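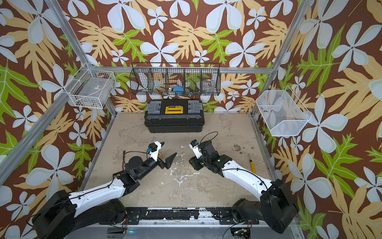
Cell with floral walls on, both arms at the bench, before the afternoon block.

Notebook > Bimanual cell > Background swaps

February, 14:20
Posted by: bench 2

Wallpaper day. Question is still the one from the Skerkosine write-up – does changing the walls during collection buy us anything at test time, or are we just making the cell ugly. Up till now every demo had plain grey walls and the policy falls over as soon as anybody hangs a coat behind it.

Brown floral went up on all three sides. Big pale flowers, tan ferns, some green. Picked it for being loud. Left the baskets hanging where they were so the clutter on the walls stays the same between sets, only the paper behind changes. Toolbox stays at the back too. Yellow label on the lid is a strong landmark and I half suspect the old policy is using it to find its way about. Want to test that seperately, not today.

Numbers so far:
grey walls only, 2526 demos (old set, Clonari export)
mixed walls, 1448 demos, floral still to be added
Target for floral is 200, then retrain on the lot.

Task is same as before: left arm picks the small brass-coloured cylinder, passes it over, right arm puts it down on its own side. Screwdriver with yellow handle is the distractor, goes on the right. Move it every few episodes, turn it as well, last time I only slid it and all the handles pointed the same way.

Things to watch
– Wrist cams see a lot of wallpaper when the grippers tip up. Exposure locked at the grey wall value for now. If the brown comes out as mud, unlock and start the set again, don't mix.
– Stains on the floor near the right wall. Leave them. They are in the old data and I don't want a clean floor to be the thing that changes.
– Floor marks generally, same.
– Cable loop on the left wrist, check it at the start of each block. Snagged twice last month and both episodes got through the filter.

Bachmann control box threw the joint limit warning at episode 430 of the mixed set, never got to the bottom of it. Log is in the Fetano folder under faults. If it comes back, note the episode and carry on unless the arm stops.

Held-out test: striped paper, not used in any training set. Nobody put the stripes up for collection please, roll is on top of the cupboard and it has a note on it.

Comparison will be grey only vs mixed vs mixed plus floral, same seed, same number of steps. Should also cut mixed down to the size of the smallest set or teh size difference muddles everything. Do that first.

Starting 14:35.

We use cookies to remember your notebook settings. Accept / Manage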